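Robots on the Rounds: Our Delivery Crew and Its New Helpers

Here at Hotham we drop off parcels and groceries on foot and by cart, street by street, and this spring a small fleet of sidewalk-sized delivery robots joined the crew. We've been wanting to put together a gallery page about the work for ages! It's mostly streets, gates and curbs, and we love every bit of it. 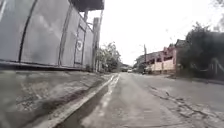 Gates, gutters and a long straight run

Gray metal panels down the left, a white curb line, a gutter beside it, and the pink building farther along on the right. Those long cracks in the concrete are the kind of thing our route team gets very excited about. Every crack, patch and joint can mean a bump for somebody's eggs, so the walkers write them up and the planners slow the robots down for that stretch.

What a round looks like now

A round used to mean one person, one cart and a very sore back by lunch. Now the heavy loads ride in the robots and a walker looks after a group of streets, handling the doorbells, the stairs, the dogs and the customers who want to chat (there are plenty, and we wouldn't trade them). When a robot gets stuck or can't decide about a driveway, the walker gets a ping and goes over to sort it out.

We have 383 stops on the regular list, and the walkers still know them better than any map does. Which gate sticks, which bell is broken, which porch floods in a hard rain -- all of that came out of their heads and notebooks, and it took most of a month to get it typed in. The Mulodgate depot alone filled two binders!

New jobs, same people

The biggest change has been indoors. Seven of our walkers have trained as route leads, and they split the week between the street and the desk. On desk days they watch the live map, answer pings and mark up trouble spots using Flilleo, the planning tool we switched to this year. It has its quirks (the search box is fussy about apartment numbers), but being able to drop a note on a curb and have every robot get it before the next round is just great.

Pay for route leads went up with the new duties, and nobody's hours were cut when the robots came in. That was agreed before the first one left the depot, and it made all the difference to how people felt about the thing. Some of the longest-serving walkers were the most doubtful, and a couple still are. They miss having a whole round to themselves, and the pings can be a pain when three come in at once. We're trying out a quieter alert sound and a rule that no lead covers more than one group of streets during the lunch rush.

Backs, knees and rain

The part everybody agrees on is the lifting. Cases of water and bags of pet food go in at the depot with the loading table set at waist height, and they come out at the door. Walkers with bad knees have been able to stay on street duty, which makes us very happy. Rainy days are slower, since the robots take puddles at a crawl, so we plan for around 500 drops a day in good weather and fewer when it's pouring.

Coming up

The Zervas side of town is next. Walkers are out there now with notepads, checking curbs and talking to residents about where a robot can wait without blocking anybody's gate. If you live on one of those streets and have a tip for us -- a blind driveway, a loose slab, a cat that owns the sidewalk -- stop one of the crew and tell them. They'll write it down on the spot.

Page updated Tuesday, May 18, 2021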